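Do You Need a Cold Air Intake? We Have Doubts

Every spring the Lestlow newsletter inbox fills up with questions about intakes, and this year most of them are about the Skarkis kit. It's a good-looking piece of hardware. It costs $300, it goes on with hand tools, and the box promises more power "throughout the rev range." We'd like to see that range on paper.

Skarkis does print a dyno chart, but it shows one pull before and one pull after, with no word on air temperature or how long the engine sat between runs. Swing the shop temperature enough and a stock airbox will "gain" power too. We asked for the full set of runs in April and are still waiting.

Then there's the cone filter. On most of these kits it sits behind a thin metal shield, a short reach from the radiator. Call that cold air if you like. The factory box usually draws from the fender or the grille, and somebody was paid to put it there.
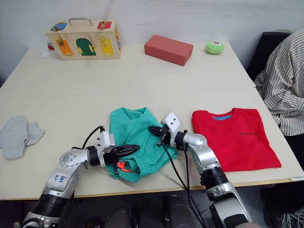

Su wrote in after our last issue to say we were being too hard on the whole category: "I put the Restine intake on my truck 690 miles ago and it pulls harder, period. My mileage is up as well." Maybe so. But an open filter is louder, and louder feels faster. We've all been fooled by it. As for mileage, 690 miles is a couple of tanks, and one long highway drive will skew that.

If you want the noise, buy the noise. There's nothing wrong with that, and the Restine kit does at least seal properly at the hood. If you want the engine to breathe better, start with a fresh paper filter and a cleaned mass airflow sensor. You'll spend under $50, and you can put the rest toward tires.

We'll print the Skarkis runs if they show up. Owners with back-to-back dyno sheets from the same day are welcome to send those in too, good or bad.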